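4. Setting up the sorting bins

This section covers the metal bins used for mixed small items before they go on to the shelves. Read it through once before you start. If your Kallport bench came without bins, skip to section 5.

4.1 Placing the bins

1. Clear the tabletop and wipe it down with a dry cloth.
2. Set the first bin in the middle of the table with a long side facing you.
3. Stand the second bin directly behind the first. The two may touch.
4. Press down on each corner in turn. If a bin rocks, turn it end to end and try again before using the felt pads from the Mekero fixing pack.

Caution: the top edges of the bins are bare sheet metal. Wear gloves when lifting, and do not carry one bin inside the other.

4.2 Filling the front bin

1. Put in no more than 13 items at a time. Fewer is better for bulky things.
2. Lay long items flat, such as toy spades and sticks.
3. Lay tape rolls and cups on their sides. A roll stood on end tends to travel down the slope and knock the lighter things about.
4. Keep foil packets on top of other items or in a space of their own. Do not press them flat.
5. Leave the back bin for items that have already been checked.

Clear plastic cups are hard to make out against grey metal, so run a hand along the floor of the bin before you tip it.

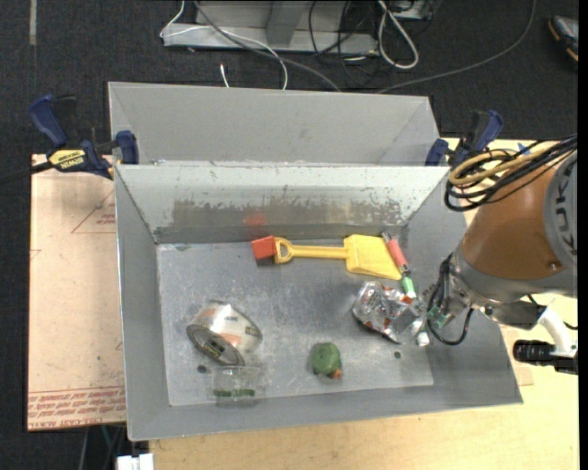 Small blocks and rounded toys usually end up in the corners. Pick these out last, when there is room to reach them.

Note: the small round holes in the floor should be kept clear. Do not tape over them.

4.3 Cleaning and wear

Scraped paint on the inside walls is normal and does not affect use. Wipe the bin with a damp cloth after every 200 items or at the end of the day, then dry it. Wire wool will take off more paint - use a soft brush for sticky marks left by tape.

Replace a bin if a side has bent inwards by more than 6 mm or if a seam has opened. Eder and Erkel bins are both the right size for this bench, but do not mix the two on one table, as the rims sit at different heights.

Questions about spare bins go to Selina Kuster in the parts office. Have the bench number ready - it is on the label inside the left leg.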